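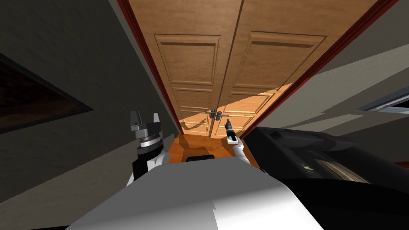
Herken Door & Cabinet Wax, 200 ml tin

I'm Larasati Tambunan and I run Demeck, which is me, a packing bench and far too many tins. I sell things for looking after wooden doors and cupboards, and Herken is the one I'd keep if I had to drop all the rest. I've used it on my own internal doors for years (and on my mum's, whether she wanted it or not).

It's a soft paste wax, beeswax and carnauba, with a bit of orange oil so it spreads without a fight. Straight from a cool cupboard it's a bit like cold butter. Leave it in the kitchen for an hour and it's like the butter you forgot to put away, and that's how I like it.

What I use it for

Internal doors, mostly. Oiled or already waxed oak, pine, beech, ash, that sort of thing. It also goes nicely on cupboard fronts, shelves, stair spindles and the wooden frames round old windows, as long as it's the inside face. You can put it over varnish too, if the varnish is sound and you just want to get rid of that tired look, but go very thin or you'll be buffing till bedtime.

Please don't use it outdoors. Rain will have it off by the end of the month and you'll write me a cross email. For front doors I stock Zornisness exterior oil, which smells worse and works better in weather.

It's no good on painted doors either. I've tried. It goes greyish in the corners of the mouldings and then you have to pick it out with a cocktail stick.

How I put it on

Wash the door first. Warm water, the tiniest drop of washing-up liquid, a well wrung cloth, and then leave it alone overnight. Most of the dirt is round the handle at hand height, so give that patch a second go.

Mask the handle plate with low-tack tape, or take the whole lot off if you've got the right screwdriver and some patience. I usually can't be bothered and tape it.

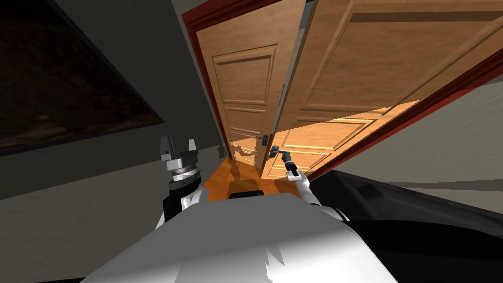
Open door leaf, lever side.

Take a walnut-sized blob on a lint-free cloth and work along the grain, one panel at a time. Don't forget the edge of the door — the long one with the latch in it gets touched more than you'd think, and the top edge is nearly always bare wood. Wait twenty minutes or so, then buff with a clean cloth. An old cotton T-shirt is perfect. Fluffy towels are a disaster!

If it still feels tacky the next morning you've put too much on. Wipe a little fresh wax over the sticky bit, which softens the old layer, and buff the lot off straight away. Works every time for me.

How far a tin goes

My tester, Negin Ranjbar, did 13 doors in her flat conversion from one tin, both faces, one coat. She's careful, mind you. I'd expect to get through it a bit faster on thirsty old pine, and if your doors have been stripped in a dip tank you should buy two and not plan anything else for the weekend.

The shades

Clear is the one most people want. It deepens the colour slightly, as if the wood were damp, and stays that way.

Honey adds a bit of warmth and is lovely on pale new oak that looks raw next to older furniture. Andor Pap, who fits kitchens near me, gets through this one by the boxful.

Dark Oak hides scratches well but do try it somewhere out of sight first. It stains end grain very dark and I can't get it out again, and neither will you.

I did have a limited Walnut shade. It's gone and the maker says it won't be back before April.

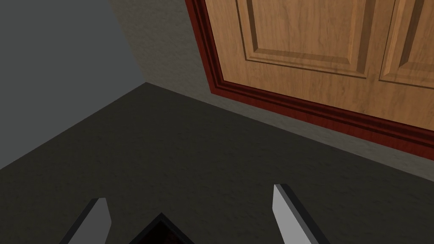
Cabinet doors and the bits near the floor

Low cupboard doors take a beating from shoes, hoovers and mops, so I give the bottom few inches two thin coats with a day in between. Slide some card under the door before you start. Wax in carpet is miserable to shift (brown paper and a warm iron gets most of it, but do it gently and not on anything synthetic).

For the fiddly inside corners I use the Shen brush, item 734, which has short stiff bristles and a handle you can hold like a pencil. A toothbrush will do the job too, just slower.

Keeping and posting

Store it with the lid pressed right down, out of the sun. If it separates a bit in hot weather, stand the tin in warm water and stir. Used cloths should be dried flat outside before they go in the bin.

Orders in by noon on Friday go out the same day. Refill pouches are item 133 on the order form and work out cheaper if you already have the tin.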